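Skatmont Workroom – Small Tools Gallery

Home / Rooms / Workroom / Small tools

The workroom at Skatmont is at the back of the ground floor, past the coat hooks and the old freight door. The building went up in 1928 as a seed warehouse and has been used for bookbinding, model making and paper repair since the Brovon partition came down. All of that work makes crumbs. Paper dust, eraser bits, thread ends and dried paste end up on the tables, and from there on the floor if they are left alone.

This page covers the table cleaning tools. The cutting tools and the presses have their own pages. Click through to Aguirre Hall for the large brooms and the mop closet.

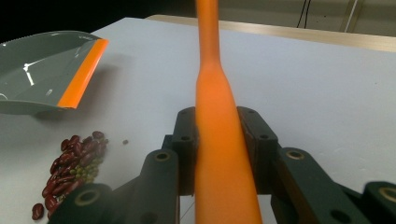 Table sets are kept at the window end of the room, on the lower shelf, and go back there at the end of each session. Please take one set per table. The dustpan is gray plastic with an orange rubber edge along the front lip, so a set is easy to spot on a white tabletop and should not get left behind under a stack of board. The rubber edge is the part that wears. If it has a nick in it, fine dust will slip under and you will be chasing the same line of dust across the table for the rest of the afternoon. Put a worn pan in the repair bin – do not trim the rubber with a craft knife. We have lost 2 pans that way.

Sweep toward the pale wooden ledge side last. Dust collects where the tabletop meets the wood, and a short stroke along the join gets more of it than a long one across. Use the brush dry. A damp brush turns paste flakes back into paste.

Notes on the table sets

The first sets came from Zosirine in March along with the new lamps, order line 111, for anyone trying to match them. They replaced the metal crumb trays, which were heavy and scratched the finish. The metal trays are still in the cabinet under the sink and can be borrowed for outdoor days.

Sets should be wiped down with a cloth and plain water once the table is clear. No solvent, including the citrus one. It clouds the plastic and softens rubber. Leave them to air out before they go on the shelf, since stacked damp pans pick up a smell.

If you spill pigment or graphite powder, do not use a table set at all. Ask for the vacuum with the fine filter. Graphite gets into the bristles and will mark the next person's paper, and it does not wash out.

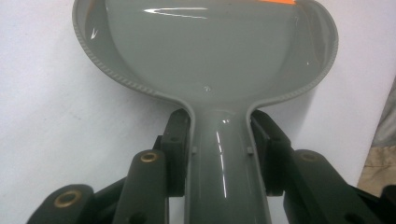
Stojan Janevski wrote in to say that the dust should be tipped out over the bin slowly, with the pan held low, and that tapping it on the rim sends half the dust back into the air. He would also like the bins moved closer to the tables so that people are not walking full pans across the room. The bins have been moved once already this year to clear the fire door, but there is room for one more beside the paper rack and it has been added to the list.

Closing up

The last group out of the workroom clears the tables, hangs the aprons and checks the floor near the guillotine. Table sets go on the shelf with the handles facing out. The lights over the window end are on a separate switch by the freight door, and it is often missed.

Spare brushes are in the drawer marked 3. If you take the last one, write it on the sheet taped inside the drawer. Replacement pans have to be ordered and can take a while, so report a cracked one when you see it, even if it can still be used.

Next page: Presses and weights
Previous page: Cutting tools
Back to Rooms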